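Talks > Health and movement > Speaker notes

Mon 29 July
By the Tander Walking and Fitness Group

Walking for strength: notes for the Burkis Hall talk

Start on time. Ask people to sit where they can stand up without climbing over a neighbor. Say that handouts are by the door and that there will be a break for water halfway through.

Opening: ask who walked here today. Ask who took the stairs up from the parking lot. Take a few answers and move on.

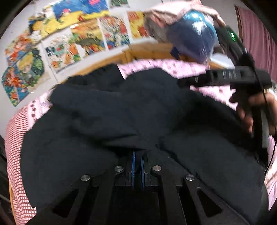 Dark clothing on a bed.
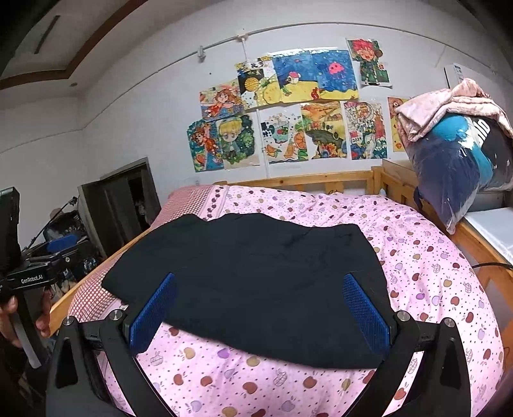
First point. Walking is exercise, and most people in the room already do more of it than they think. The walk to the Ekow Street bus stop counts. So does going back for the thing you forgot. Tell them I kept a log in October and my shortest day was 10 minutes, in two halves.

Second point: pace. A brisk walk is one where you can talk but would not want to sing. Demonstrate on the spot. People usually laugh at the singing, so wait for that to finish.

Arms. Bend the elbows a little and let them swing from the shoulder. Hands stay soft. Show the wrong way, with fists up by the chest, then the right way. Have everyone stand and try it, holding the chair back if they want to.

Feet. Heel first, roll through, push off with the toes. Shorter steps are better than long ones when you want to go faster. Long steps put the foot too far in front and you end up braking.

Hills. This is where the strength comes in. Walking uphill works the backs of the legs and the seat. Lean slightly from the ankles and keep the back straight. Coming down, bend the knees and take it slowly. The Maksymiv Steps are the best local hill practice. There are 201 of them, with a bench at the first landing. Anyone new should go to the bench and come back down.

Pause for water.

Bones and balance. Bones respond to carrying weight, and on a walk the weight is your own. Swimming is good for many things but it does not load the legs in the same way. For balance, stand on one foot while the kettle boils, next to the counter. Change feet halfway.

Who should ask a doctor first: anyone with chest pain, dizzy spells, a recent operation, or a joint that swells after use. Read this part out from the page. Repeat it at the end.

Shoes. Keep this short or it takes over the questions. Room for the toes, a firm heel, a sole that bends at the ball of the foot. Replace them when the tread is worn smooth.

Getting started. Suggest a route that passes the front door twice, so there is a place to stop. Do the same route for two weeks before adding to it. The short Tander loop has 50 yards of gravel near the pond and is otherwise paved.

Questions. If someone asks about step counters, say they are fine if they help and can be left in a drawer if they don't.

Last thing: sign-up sheet for the group walk. Meet at the Burkis Hall side door. Bring water and a hat.

Related
Stretching after a walk: calves and hips
Route card 287: the Tander loop
Warm-ups you can do in a chair
Walking poles and how to set the height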